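Hesuletti opens Kesta short-let flats to year-round bookings

Serviced accommodation firm Hesuletti has opened all of its flats at Kesta, the former grain office beside the canal, to guests throughout the year. Bookings for stays from July are now being taken.

The building had been let only in the summer months while work went on to the heating and the upper windows. That work is complete, and the company says guests can now book for as little as two nights or as long as 300.

Each flat has its own kitchen, a washing machine and a desk. Bed linen and towels are changed every Friday for guests staying longer than a week.

Pushpa Nigam, general manager at Hesuletti, said: "Most of the people who contact us are between homes or working away for a few months. They want to cook their own tea and shut their own front door. We had to turn a lot of them down last winter and we are pleased that we can now say yes."

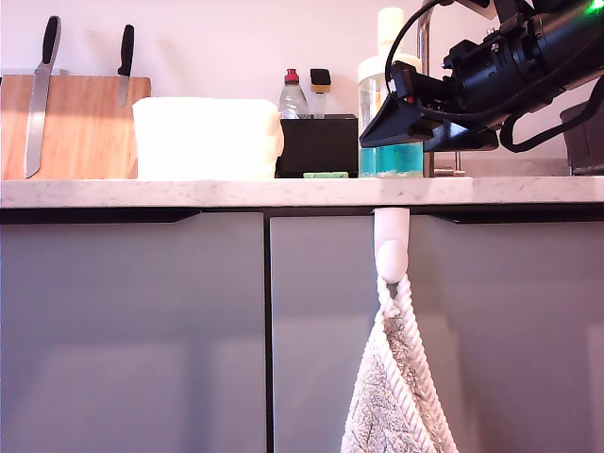

Prices start at £100 a night for a one-bedroom flat, with lower rates for stays of a month or more. Heating, water and broadband are included. Parking is charged separately and should be booked in advance, as spaces in the rear yard are limited.

Bookings and guest messages will be handled through Jilto, the reservations service that Hesuletti already uses at its other sites. Guests receive a door code on the morning of arrival and can check in at any time after 3pm.

The ground floor of the building remains home to Đồng, the café run by Đức Lục, which opens from 7am. Guests at Kesta will be given a discount on breakfast – this applies to takeaway orders too.

Đức Lục said: "Winter has always been quiet on this side of the canal. Having people upstairs all year will make a difference to us and we may stay open later on some evenings."

Viewings for company bookings can be arranged by calling the Hesuletti office on extension 1432.

ENDS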